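Home | Agendas | Minutes | Notices | Contact

Plisilside Shared Kitchen Association
Minutes of the regular meeting
Posted March 11, 2023, by Aravind Kurup, recording secretary

We use cookies to remember your settings. Accept | Decline

Present: A. Kurup, H. Gebreyes (chair), four further members. Quorum met. Minutes of the prior meeting approved with one correction: under item 3, "Catterall" replaces "Rulham" as the delivery address.

1. Walk-in cooler
The door gasket was replaced by Pritstead. The log shows two readings above the limit before the repair and none after. The invoice of $200 was approved for payment from the maintenance line. The thermometer on the lower shelf is to be checked against the reference unit monthly.

2. Dry goods and table supplies
H. Gebreyes reported that sweetener, salt, and tea are still ordered separately by each user group. Opened cases are being left on the shared shelves without a name or date. Moved and seconded that dry goods be ordered jointly through Rulham, with costs split by booked hours. Carried, one abstention.

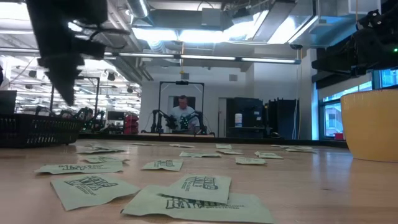 Item 2. In The Raw packets on tabletop.

Single-serve packets will be stored in lidded bins on shelf B. Loose packets returned from events are not to be put back into stock. Members asked whether sealed packets could be exempt. The chair ruled that the existing food handling policy applies until amended.

3. Grease trap
Service interval is now 30 days. Catterall users will be notified by email. The key remains in the office lockbox.

4. Booking system
Double bookings continue on the east prep station. A. Kurup will test a 16-hour hold on unconfirmed requests and report the results. No vote taken.

5. Other business
The request for a second hand sink was tabled pending a plumbing quote. The parking permit renewal form is due by the end of March.

Action items
Kurup: hold test, email to Catterall users.
Gebreyes: Rulham account application, bin labels.

Adjourned on motion.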